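Flolton Film Weekend Brings Back the Late-Night Thriller

GRESTPORT — The Flolton Film Weekend returns to Grestport this February with 21 features, a full slate of shorts and, for the first time, a late-night program given over entirely to thrillers and mysteries. Passes are on sale now at the Greco box office and online.

Last year's edition sold 1,244 tickets, a record for the festival, and the most common request on the comment cards was for more films that start after dark. We heard you! The new Night Shift program begins at 10 p.m. and runs until the last reel is done, with coffee in the lobby for anyone planning to stay through the double bill.

Opening night belongs to "Trokmont," a slow, chilly mystery set in a mountain town where the snowplow driver finds the same abandoned car three mornings in a row. It was shot over one winter with a small crew and almost no music, and our programmers came out of the first viewing arguing about the ending (they still are). The film screens in the main auditorium of the Greco, which seats 636, and a conversation with the filmmakers follows.

Elsewhere in the lineup you'll find a courtroom drama told from the jury room, two ghost stories, a very funny heist picture about a stolen church organ, and a restored black-and-white noir that has not played on a big screen in this state for decades. The noir is being shown on film, and the Greco's projectors have been serviced for the occasion.

Family Matinees

Younger moviegoers have their own program in the small auditorium, starting at 11 a.m. There are animated shorts from six countries, a feature about a lighthouse dog, and a drop-in table where kids can draw their own storyboards and take them home.

Shorts and Student Work

The shorts program has grown to 20 films, none longer than a quarter of an hour. Several are first films, and we're thrilled to have them. Expect hand-drawn animation, computer animation, one documentary about a bowling alley and a science fiction piece that packs a whole marriage into nine minutes.
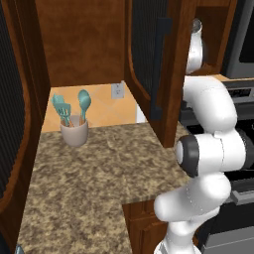

Tickets and Passes

Weekend passes cover every screening, including opening night. Single tickets go on sale at the end of January. Passholders should arrive 15 minutes before showtime — after that, open seats are released to the standby line. Both auditoriums have wheelchair spaces and assisted listening devices, and captioned screenings are marked in the printed schedule.

About the Flolton Film Weekend

The Flolton Film Weekend is a nonprofit festival held each winter in Grestport. It shows new independent features, shorts and restored classics. Press passes and preview links may be requested through the Greco box office.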